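Bench storage, second attempt

23 Jan 2026

The old drawer unit went in March. It was 900 mm wide and most of the glassware in it lay on its side. I have since moved to open bins on the bench, pushed back to the wall.

The bins are white plastic, from the Guvside range, and I bought 11 of them. Three are in use for glassware. The rest hold fittings and live on the shelf.

Current allocation, left to right:

Left: tall beaker, with the stirring rod kept in it.
Middle: small beaker.
Right: tripod stand, with the flask underneath.

Clear glass in a white bin is hard to pick out, the small beaker most of all. I may label the front lips. The black tripod needs no label.

Test tubes go in a separate white rack with drying pegs at one end. The black top shows every wipe mark and speck, and the pale seam between the two panels still wants filling.
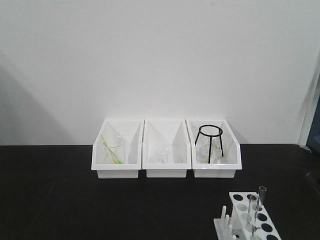
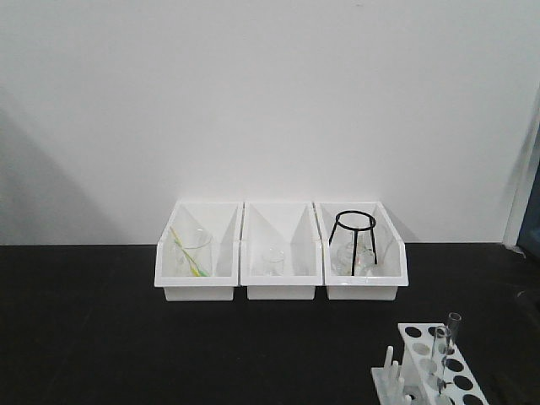
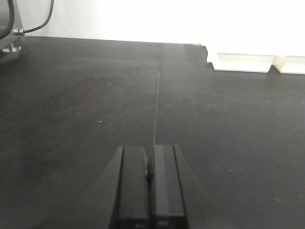
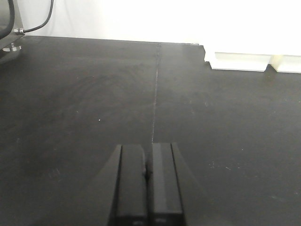
Still to do

Fill the seam. Order 9 more tubes. Decide whether the rack stays at the right-hand corner or moves nearer the sink.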